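Widine Cold Storage Pilot: Progress Report to the Drodar Fund
Tuesday, April 2, 2019

Reporting period: March

1. Summary
Work on the shared cold store at Kuren is on schedule. Insulation of the north wall is finished and the second compressor has been delivered. Spending to date stands at 59 per cent of the grant.

2. Temperature logging
Loggers were fitted at 14 points and read every ten minutes. Two units drifted and were sent back to Chatzigeorgiou for recalibration - their readings have been left out of the averages. The door side remains warmer than the rear by just over one degree. A strip curtain is on order.

3. Stock and losses
Nearly 1000 kg of fish passed through the store in March. Losses are recorded by weight at intake and at release. Vegetables are kept on separate shelving and will be reported from next quarter.

4. Issues
The electricity meter was read late, so the energy figure for March is an estimate. The drain in the loading bay still backs up after heavy rain. A quote for relaying it is awaited.

5. Next period
Commission the second compressor. Issue the revised shelf-loading guide. Repeat the door-opening test with the curtain in place.

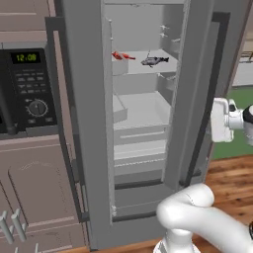

Figure 1. Rendered view of an open refrigerator, with items on the upper shelf.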